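Print this page | E-mail this page
Last updated: 24/09/2020

Chapter 2
Tracing, Thresholds and the Decision to Restrict

Contact tracing is the first measure most public health offices apply to an outbreak of respiratory disease, and the first to fail when case numbers rise. This chapter treats tracing as a problem of capacity. It asks how many contacts an office can reach in a day, how long each call takes, and at what point a government must choose between hiring staff and limiting movement.

A contact is a person who spent enough time near a case, during the infectious period, to be at risk. Definitions differ between authorities. Some set a minimum time and distance. Others list types of setting, such as a shared household or a closed vehicle. The choice matters, as a wider definition raises the workload of every later step.
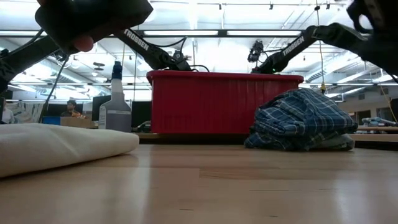

Consider the district of Arnside, whose health office employed 200 tracers in February. Each case named several contacts, and each contact had to be called, advised and called again. The office could complete 600 first calls in a day. When the list reached 1,149 names, the remainder passed to the next day, together with all new names. A backlog of this kind does not clear on its own. It grows for as long as daily arrivals exceed daily calls.

The neighboring district of Brestell used the same definition of a contact but sent a text message before the first call. Marulanda's term for this practice is "pre-notice." It shortens the call and reduces the number of unanswered attempts. It has no effect on the number of people who must be followed up.
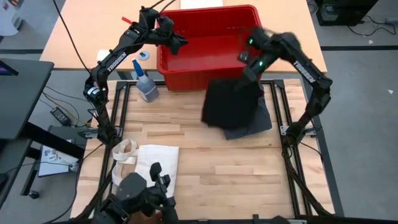 Figure 2. Two robot arms and an open red bin at a worktable.

Delay is measured from the onset of symptoms in the case to the quarantine of the contact. It has three parts: the wait for a test, the wait for a result, and the wait for a call. Offices tend to report only the last of these, which they control directly. The Anozie ratio, introduced in the next section, divides the call delay by the total delay and shows how much could be gained from faster calling alone.

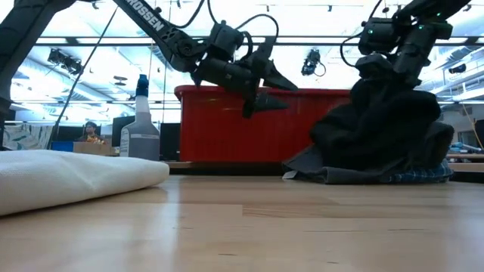
Where the ratio is low, extra tracers bring little benefit, and funds are better spent on testing sites or laboratory hours. Where it is high, the reverse holds. The Zaliris worksheet at the end of the chapter gives daily figures for both districts and asks the reader to compute the ratio for each.

Marisol Marulanda

0 comments | 2 shares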